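Jobs & Calls > Craft and Retail > Part-time

Studio assistant, glazing and packing – Brimitz Ceramics, Drudstead

Brimitz makes striped stoneware mugs and sells them online and from a small shop on Chuang Street. We need a part-time assistant from June, 9 hours a week, with one Saturday a month in the shop.

Most of the work is at the glazing bench and the packing table. You will wax bases, mask stripes, check fired mugs for chips and pinholes, and box orders. We sent out 3,075 mugs last year and expect more this year. 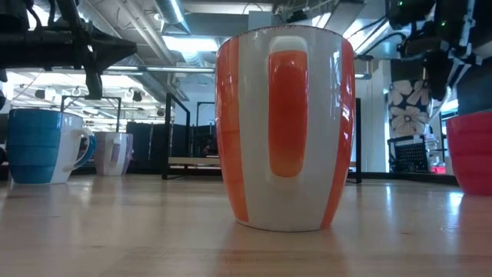 Mugs in orange, blue, pink and red.

You don't need pottery experience. You do need steady hands, and you should be able to lift a full carton and stand for most of a shift. Someone who has packed breakables before will have a head start – we will teach the masking.

Pay is hourly and discussed at interview. Seconds are free to staff.

To apply, send a short letter to Lærke Egilsson at the studio. Say which weekdays you can work. No résumé needed.

Filed under: ceramics, packing, part-time

Comments (3)

tealfern: Is the Saturday shift always the same one?

Jytte Arnardóttir: First of the month, but we can swap.

odell_k: Love the orange one. Applied last night.

© Drudstead Notices | Contact | Back to top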